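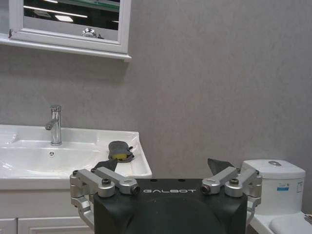 Sourdough gone flat, help please

babita_l
I've fed my starter since March and it was lovely until I moved to Grisholm. Now it just sits there sulking! Same flour, same jar – could it be the water?

Wakeo50
Water, definitely. Leave a jug out overnight.

mateja_s
Disagree, sorry. I've used tap water for years (hard as nails round here) and mine doubles in 5 hours. Your kitchen's too cold. Try the airing cupboard.

babita_l
The airing cupboard is full of towels but I'll have a go!

Wakeo50
Still say it's the water.

sveva.m
Or feed it rye for a week – did wonders for mine.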